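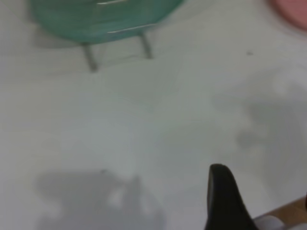 Grevside, March 2024

Looking after a matt white table

White tops show everything. A crumb that would disappear on oak can be seen from the doorway, and a matt finish has no shine to distract the eye from it. The good side is that you can see what needs doing. Most of the work is light and quick if you do it often, and most of the damage I get asked about was done by somebody cleaning too hard.

The advice below is for matt painted, lacquered and laminated tops in ordinary use, the sort of table where people eat, draw, sort the post and leave things standing. If yours came with a care sheet, follow that first. If the sheet has gone missing, the shop may still have a copy. Majumder on the high street keep theirs in a folder behind the till and will photocopy a page for you.

Speck or mark?

Before you wipe anything, find out what you are looking at. A tiny dark speck on a white top can be a crumb, a bit of grit, a dot of ink or a chip in the finish, and from standing height they all look the same. The one on the open white near the pink and teal-green things is a fair sample of the size I mean.

Touch it with a dry fingertip. If it moves, lift it off with the corner of a damp tissue or a bit of low-tack tape. Don't drag it. Grit pulled across a matt top under a cloth leaves a fine line that catches the light later on, and those lines do not polish out.

If it doesn't move, run a fingernail over it very lightly. A raised spot is usually something dried on. A spot you can't feel is a stain or ink. A spot that dips is a chip, and no cleaner will help with that.

The daily wipe

Clear the top first. Wiping round things leaves a tidemark in the shape of whatever was there, and you will see it the next time you move them.

Dry before wet. Go over the whole top with a soft dry brush or a dry microfibre cloth and take the dust towards you and off the edge into your other hand. A clean paintbrush from the decorating box, 10 cm wide or near it, does this very well. Keep it for the table and nothing else.

Then use a cloth wrung out in warm water with a drop of washing-up liquid. One drop in a bowl, not a squirt. Too much soap dries to a film, and the film holds the next lot of dust. Wipe in long straight strokes from one side to the other. Circles leave smears on matt white, mostly where the strokes overlap.

Rinse the cloth, wring it again and go over once more with plain water. Dry with a tea towel. Do the underside of the front edge while you are there, where hands go.

Things with feet

Small ornaments, toy furniture and desk tidies on thin legs are harder on a table than flat-bottomed ones. All the weight comes down on a few small points. The teal-green piece on its slender grey legs is the sort of thing I have in mind. Something light will do no harm standing still. The trouble comes from pushing it along.

Lift, don't slide. This is easy to say and hard to get children to do, so look at the feet as well:

Turn the thing over and feel each foot with your thumb. You are looking for a sharp edge, a burr or a bit of stuck grit.

Rub down rough plastic feet with a nail file, then wash off the dust.

Stick a small felt dot on each foot if the foot is wide enough to take one. Where the feet are too thin for a dot, a dab of clear silicone left overnight makes a soft tip. Stand the piece upside down while it sets.

Check felt every few weeks. Old felt picks up grit and turns into sandpaper. I change ours in September along with the smoke alarm batteries and again when I remember.

Don't use the rubber cups sold for chair legs under small things on a white top. Some rubber leaves a yellow ring that goes right into the finish. Black rubber is the worst for this, but I have had it from a pale grey one too. If you want to know whether a rubber foot is safe, leave it on a hidden bit of the underside with tape over it for a fortnight and then look.

Coloured things on white

Painted and dyed things can leave colour behind if they are left standing in a puddle or on a hot day. Reds and pinks seem to be the usual culprits, with dark blue after them. Try a new piece first: wet a white cotton bud, rub it on the base for a few seconds and look at the bud. If it comes up clean, stand the thing where you like. If it comes up coloured, put it on a coaster or a saucer.

If you already have a faint pink ring, try these in order and stop when one works.

Washing-up liquid and warm water, left to sit under a wet cloth for 10 minutes.

Bicarbonate of soda mixed to a loose paste with water, put on with a fingertip, left until it starts to dry and lifted off with a damp cloth. Do not scrub with it. Bicarb is mild but it is still a powder, and on matt lacquer it will leave a shiny patch if you lean on it.

A cotton bud barely damp with surgical spirit, tried first on the underside. It is fine on most laminate. It can soften paint and some lacquers, so if the bud comes up white, stop.

I don't use bleach on tables. It can turn white laminate yellow months afterwards, when you have forgotten you used it. I don't use the white foam erasers either except on laminate, and then with hardly any pressure. They work by sanding.
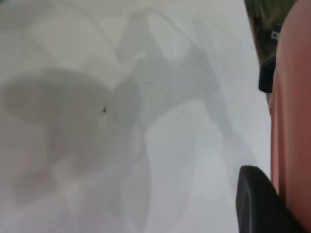

Narayanan Mudaliar
Household and repairs writer

Check the light before you clean

I once spent a good part of an evening wiping at a grey patch that was the shadow of a lamp bracket. Soft shadows on a pale top look very like grime, more so when they overlap and have no clear edge. Beside the tall salmon-pink thing there are broad grey shadows over most of the white, and the only crisp things on it are two tiny dark specks, one smaller than the other. That crispness is a useful test. A mark on the surface keeps a sharp edge. A shadow goes soft, and it shifts if you move the lamp.

So move the lamp. Better, switch off the ceiling light and lay a torch on the table with the beam running flat across the top. Dust and dried drips throw little shadows of their own and stand out at once. Scratches show as bright lines. Look from one end and then from the side, as a scratch that runs along the beam can't be seen until you turn the torch.

Daylight from a window at the side does much the same in the morning. A light directly overhead is the worst for finding anything.

For a table used for close work, two lamps placed one each side will thin out the shadows of your hands and of whatever is standing there. They needn't match, but the bulbs should be the same colour. A warm bulb on one side and a cool one on the other gives you a white top that is cream at one end and blue at the other, and you will think that is dirt as well.

Ink, pencil and glue

Pencil comes off with a clean white rubber. Brush the bits away afterwards, they smear if you wet them.

Ballpoint needs surgical spirit on a cotton bud, with the same warning as before. Dab and lift, using a fresh bit of cotton each time. Rubbing makes a small blue dot into a large pale blue one.

Felt tip sold as washable does wash, if you get to it the same day. Use warm water and a little patience.

PVA glue should be left to dry. Then it will often lift in one piece with a fingernail or the edge of an old bank card. Wet PVA spreads.

Sticky label residue: a little cooking oil on kitchen paper, left for a few minutes, then washing-up liquid to get the oil off. Wash twice.

Filling a small chip

For a chip smaller than a match head, a touch-up pen in the right white will hide it. There are a great many whites. The Praretti table in our back room is 18 months old and took three goes to match, and the one that fitted was the Hutell pen numbered 17, which looked far too grey in the tube. Put a dot of each on a bit of card and lay the card flat on the table in daylight before you choose.

Clean the chip with a dry cotton bud. Put the colour in with the tip of a cocktail stick, less than you think you need, and let it dry. Add a second dot if it has sunk. Wipe any spare off the top straight away with a damp finger. Leave it overnight before you stand anything there.

Bigger chips in laminate need a filler first, and if the board underneath has swollen then the filler will only sit on top of the swelling. Keep water off it and get someone to look.

Questions sent in

A reader asks whether to wax a matt white top. No. Wax fills the fine texture, goes on patchy and turns yellow.

Another asks about clear plastic covers. They are all right for a messy afternoon. Left on for weeks, some soft plastics stick to the finish and pull at it when they come off. Roll the cover up at night and let the table dry.

Someone with a table 247 cm long wants to know how to wipe it in straight strokes without walking. Do it in two halves and finish each stroke by lifting the cloth slowly as you go, so there is no hard line where they meet. Then one dry pass down the whole length with a tea towel, and you will have to walk for that.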